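Serve Placement and Court Surface: Project Report
Submitted Saturday, August 22, 2020

3.2 Method

Serves were logged at two clubs, Jallard (clay) and Enberg (hard court). The sample was 400 first serves, split evenly between the surfaces. Each serve was coded as wide, body or T, and the point was followed until it ended. Lets were left out. Rallies longer than 15 strokes were kept but marked.

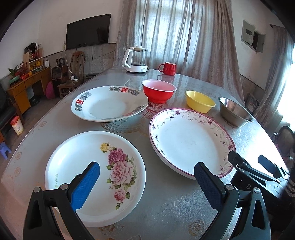 Godoy objected at the April review that body serves and T serves are hard to tell apart from behind the baseline, and that the coding should be repeated by a second person. A second coder then took 34 serves from the Jallard set, and the codes differed on 10 of them. All but one of the differences were between body and T.

3.3 Treatment of disputed codes

Disputed serves were removed from the placement table but kept in the totals for points won.

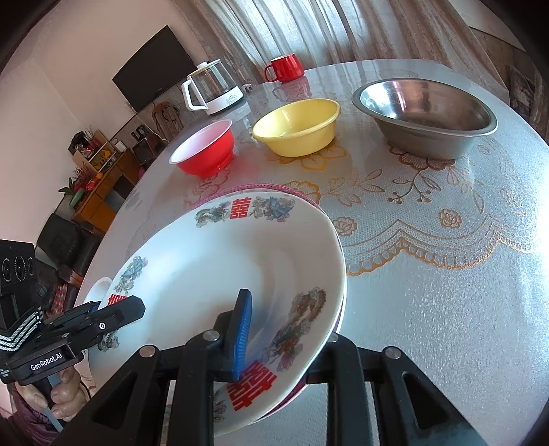 The same rule was applied to the Enberg set. Tables were made in Sundiletti, using the default rounding. Second serves were not studied.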